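Demonstration Collection Reaches Second Phase at Kostell Laboratory

May 23, 2022
By the Vunomex Program Office

The Vunomex program has entered the second phase of its demonstration collection, carried out at the Kostell laboratory with support from the Charpentier Fund. Operators have now recorded 1,960 demonstrations of everyday handling tasks, performed on stations equipped with 2 arms. The recordings will be used to train a shared control model, known within the program as Nekari.

The first phase, which opened in February, was limited to rigid objects placed singly on the table. The current phase introduces crowded containers, in which items touch, overlap and conceal one another. Each task is repeated by 6 operators so that the model is exposed to differences in approach and pace. Following review, 177 recordings were set aside for incomplete joint data and will be collected again. 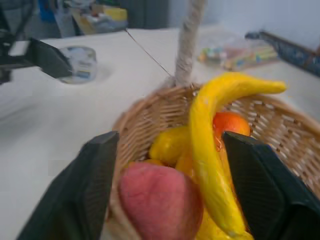 Asked whether failed grasps should be removed from the training set, Charpentier replied that they ought to be kept and labeled, as a model shown only clean attempts has little to draw on when an object slips. The program office has adopted this position for the remainder of the phase. Revised labeling instructions have been sent to all stations.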